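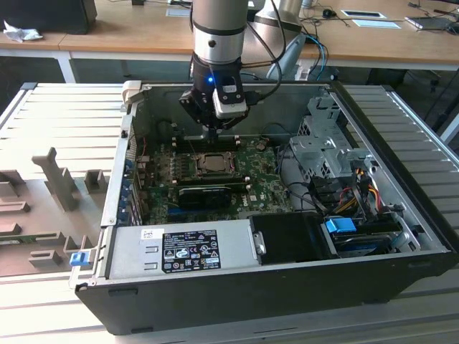
I have owned, by my own shaky count, six desktop computers in my life, and until the open day at the Catthorpe repair and reuse workshop I had never properly looked inside one. I had changed a mouse, I had blown dust out of a grille with a drinking straw, and that was the whole of my education. So you can imagine how pleased I was to find a Dell tower lying on its side with the panel off, everything laid open from above like a town seen from a hill. The green motherboard filled the middle, and the drive bay had a bright blue handle and a long blue rail that I took at first for decoration. I must have stood over it for twenty minutes, and I was nearly the last of our group to get my coat off.

The workshop is out past the old rail yard in Pirnholm, and it is easy to drive by. Look for the loading door with the number 86 on it and park on the gravel side, where there is more room. We were 25 visitors, mostly from the Thursday walking club, with a few parents and one very serious boy of about ten who had brought his own screwdriver. Coffee was waiting for us, and a tray of poppy seed rolls baked by Genowefa Czarnecka, who runs the front office. I had two (and a half, if we are being strict).

Our guide for the first part was Erhan Taşdemir. His family started the place as Taşdemir Office Machines, back when the trade was typewriters and adding machines, and a couple of those still sit on a shelf by the door. He talks fast and loves a good case. What he likes about the big office towers is how much of the work can be done without hunting for tools, and he got quite carried away on the subject of latches and clips - he told us he can judge a manufacturer by its clips alone, and I believe him.

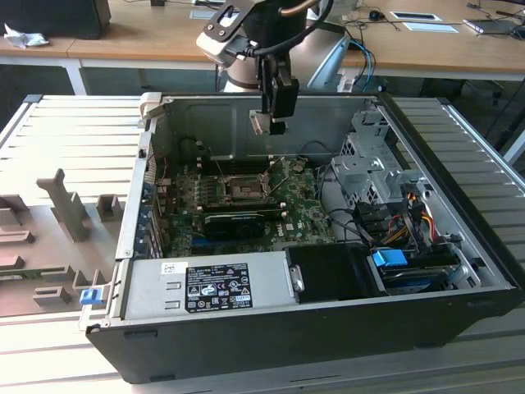 By Yaneth Palomino
For the Triviver Neighbors' Page
October 18, 2018

After the coffee we went back for a second look at the tower, and this time I had some idea of what I was seeing. The black card lying across the board is for graphics. The silver box in the lower left corner is the power supply, the one part Erhan asked us never to open at home, and it has a label full of tiny white print and symbols that I would need my other glasses for. Then there is the empty socket near the center, with its metal frame, where the processor belongs. I had always pictured the processor as something enormous, given how people talk about it! The place set aside for it is really quite modest.

I also admired the slatted aluminum table, and told Erhan so. My husband has been promising me a decent bench for the garage for years, and I made a mental note of this one.

Dionysis Tsolakis took over for the second half and walked us through the sorting shelves. Memory goes in one set of trays, drives in another, and the cables get a whole wall to themselves. Drives are wiped before anything else happens to them, and he was firm about that when one of the parents asked. The workshop sends out some 100 refurbished machines in a good month, to schools and to families who apply through the library, and 19 were stacked by the exit with their delivery slips taped on.

The boy with the screwdriver was allowed to take apart an old keyboard at the side table, under the eye of Recep Aydoğan, and he had to be coaxed away from it when the cars were leaving. I felt much the same. There is another open day planned in the spring, and Genowefa keeps the sign-up list at the front office. Wear closed shoes, and bring a sweater, as the big door stays open most of the afternoon.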